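I'd been promised a cup of tea and a look at the cloths, and I got both, along with a paper bag of broken biscuits to take home on the bus. Honeylyn Dagdag runs the little drinks-and-sundries shop at the bottom of Tagle Street in Endby, and for the past two years she has also run what everybody on the street just calls "the red table". You bring your cloth, your napkins, your torn apron, whatever it is, and she shows you how to put it right.

I'd better say straight away that I can't sew. My mum could, my gran could, and I once stapled a hem on the morning of a job interview. So when Honeylyn asked what I'd brought with me to mend I went a bit pink and said I'd only brought a notebook.

"Well, you can fold, can't you?" she said. "Everyone starts with folding."

## The shop first, then the table

Honeylyn took on the shop from Virgilio Pascual, who'd had it for as long as most people can remember and who still comes in to tell her the milk's in the wrong place. She had no plan to do anything with fabric at all.

"I was going to sell pop and crisps and washing powder," she told me. "That was it, that was the whole idea! But I had this space at the side and I didn't want another freezer in it. They hum. I can't think when they hum."

What she did have was a lot of red cotton. Her cousin Alfredo Espiritu had been doing the tables for weddings and christenings over in Clalden, and when he packed it in he turned up with his car full to the roof. There were 171 napkins, she says (she knows because she washed every one of them), and a great pile of tablecloths, all the same red.

"He said, do you want these, and I said no. And then he'd already opened the boot."

Most of them had something the matter. Candle wax, wine, a corner that had been shut in a van door. She started mending them in the evenings at the counter, when it was quiet, and customers kept stopping to ask what she was up to. One of them asked if she'd show her how to do a mitred corner. Then that customer brought her sister.

"I thought, I can't have people leaning on the till all night," Honeylyn said. "So I bought a table."

She wanted a big white one, and she was very firm about that. I asked if it was so you could see the stitches and she said yes, partly, but mainly it was to see the bits of thread. Red fluff on a dark table gets missed and then it's on your jumper, and on the next person's jumper, and in your tea.

## What people bring

It isn't all red, of course. That's only her own stock, the stuff she hands out for practice. In the time I was there I saw a pillowcase with a ripped seam, a pair of school trousers, and a curtain that I think may have been beyond anybody's help, although Honeylyn spread it out and talked to it very kindly.

Shamim Baloch had the curtain. She's been coming since the first May, and she and Honeylyn talk over each other the whole time in the way that people do when they're fond of each other.

"I came in for a bottle of cola," Shamim said. "I did! My son wanted cola. And she'd got all this red laid out and I said that's crooked."

"It was not crooked."

"It was crooked, love."

"It was a *bit* crooked," said Honeylyn, to me.

Shamim now does the cutting lessons, which are separate from the mending because you need more room and, as she put it, more nerve. She'd learned from an aunt who did alterations and who wouldn't let her near the scissors until she could lay a cloth flat without stroking it.

"People stroke it," she said. "They go like this, with the palm, push push push, and they're stretching it. Lift it and let it drop. Lift it again. If there's still a ruck near the edge then leave it till you get there."

I had a go. I stroked it. She tapped the back of my hand with a pencil, not hard.

The thing I liked best was how little fuss there was. I'd half expected baskets of ribbon and a sign with a nice saying on it. What you get is a plain table, cloth, whatever tools you need next to you, and the shop carrying on. People come in for a drink, have a look at what you're doing, tell you about their own mother's sewing machine, and go out again.

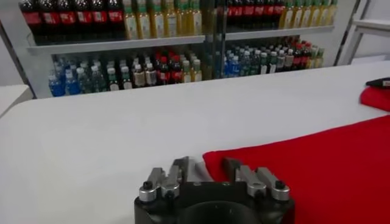
## Learning to fold

So, folding. I really did think this would take five minutes.

Honeylyn's method for a tablecloth starts with finding what she calls the honest edge, the one that's come out of the wash straightest. (There's always one, she says, even on a bad cloth.) That edge goes along the side of the table and everything else gets matched to it. You fold away from you, never towards you, and you stop after the first fold and walk round to look at it from the other side.

"That walk is the whole lesson," she said. "From where you're standing it always looks lovely."

I walked round. It did not look lovely. I'd got a sort of step in it, about where my left hand had been, and the underneath layer was poking out like a petticoat. I opened it up and did it again, and then Jericho Policarpio, who had come in for washing-up liquid and got talking, showed me how to pin the far corner with a tin of beans while I did the near one.

Jericho's nineteen, and he's one of the ones who came for the fabric and stayed for the table itself. He'd just got his first flat and his landlord had left him a dining table with a burn on it, so he wanted a cloth to hide it. Honeylyn gave him one with a wine stain.

"I said, so I'm covering a mark with a mark," he told me. "And she said, yes, now learn to put a patch on it."

He patched it. Then he made napkins to go with it, and then, he said, he had to learn to cook something because it looked daft having napkins and eating toast. He does a very good chicken adobo now, by his own account. He's promised Shamim some and she says she's still waiting.

I asked him if his mates took the mickey.

"Bit," he said. "Then they all want their jeans taking up."

## The Hasano cloth

Every place like this seems to have its treasure, and at the red table it's the Hasano cloth, named after the restaurant it came from, over in Clalden and long since shut. Honeylyn keeps it wrapped in an old sheet in the back and she brought it out for me with clean hands. It's a huge thing. It's been mended so many times, by so many people, that Alfredo used to put it on the head table at weddings for luck.

"When I got it there was a tear from here to here," Honeylyn said, and held her arms out as wide as they'd go. "I didn't touch it for a year. I was scared of it."

What changed her mind was Virgilio. He'd come in to complain about something else (the crisps, she thinks, he doesn't hold with the fancy ones) and he saw the tear and said his wife used to mend sails. He went home and came back with her needle case. He couldn't thread anything himself any more, his eyes weren't up to it, but he'd sat next to his wife for so many evenings that he could tell Honeylyn what she was doing wrong.

"He'd say, no, she went slower than that. No, she'd have turned it over by now. He never once told me it was good. But when I'd finished he bought a lemonade and sat down and drank it, and he never sits down."

I asked whether I could see the mend and she turned back a corner and let me look for it. It took me ages. You find it with your fingertips before you find it with your eyes, a slight thickness, and then once you've got it you can follow it all the way along. I thought it was one of the nicest things I'd touched in a long while, and I said so, and Shamim said I should see her curtain when it's done.

## Money and tea

There's no charge for sitting at the table. You pay for thread if you use the shop's, and most people buy a drink out of a sort of politeness, so Honeylyn reckons it washes its face. She does keep a list in the back of the order book of everything that's been mended and gone home again, with a line for each one, and the day I was there it stood at 238. I asked if there'd be a party when it got to 250 and she looked at me as though I'd suggested fireworks.

"They can have a biscuit," she said. "They get a biscuit anyway."

What she would like is better light for the winter, and a second iron, as there's always a queue for the one. She'd also like people to stop putting drinks down on the table. This came up quite a lot! There's a ledge for them by the door, and you'd think with all those bottles in the place folk would have learned by now what cola does to a cloth, but no. Shamim is the worst for it. I'm told that if you catch her at it you're allowed to shout.

I asked Honeylyn what she'd say to somebody like me, somebody who staples hems, who might feel a bit daft walking in.

"I'd say bring the worst thing you've got. If it's already ruined you can't be frightened of it. And if you haven't got anything, I've got plenty of red."

She gave me a napkin to take away with me, one of Alfredo's, with a split along one side no longer than my thumb. I've got a needle threaded. I've had two goes and unpicked them both, and I'm going back with it on the bus next week so she can tell me which bit I'm doing too fast.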